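Callow 10
Grasp planning and perception for two-finger grippers
Product code 2365

Overview
Callow looks at a table, works out what is on it and plans a way for the gripper to get there without rearranging the furniture. It runs on an ordinary Linux desktop beside the arm controller. A graphics card helps. So does plugging in the camera, according to our support records.

What's new in this release
Pale objects on pale surfaces. Earlier versions treated a cream tub on a white bench as a rumour. The edge finder now weighs shading, trim and depth together, and you can set how much it trusts each one.

Shadow handling. The gripper's own shadow used to be reported as an obstacle, and the planner would politely steer around it. Shadows are now labelled in their own colour in the viewer, and you can switch the label off once you're sick of it.

Open-width check. Callow compares the finger gap with the object before any approach is sent. If the lid is too wide it tries the side wall, and if that's too wide it tells you so and stops.

Rorelano bridge. Plans export straight to Rorelano motion scripts, comments included. Gilani controllers need the adaptor, sold separately – sorry.

Specifications
Planning time: around 400 ms per grasp
Saved workspaces: 900 per licence
Camera: head or wrist mount, colour with depth
Gripper: parallel, two fingers
Interface: desktop viewer, command line, Python

Licensing
One licence per arm. Moving it to another arm takes a form, and the form is short. Glass and mirrored objects remain unsupported, whatever the old brochure said.

Page updated 2022-02-08

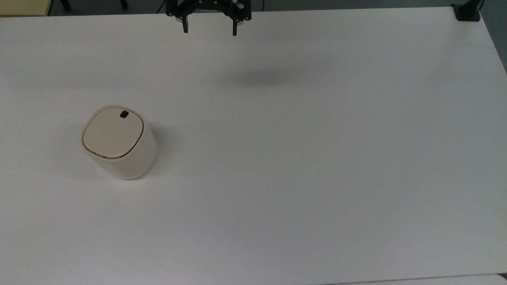
Stestwood Robotics | Perception and Planning Team

Open fingers, a small cream container and a great deal of white table: easy for a person, less so for an edge finder. The gold-brown trim around the lid and the black button give it a bit more to work with. Demo bookings go through the Stestwood sales desk. Bring your own awkward object if it fits on a bench.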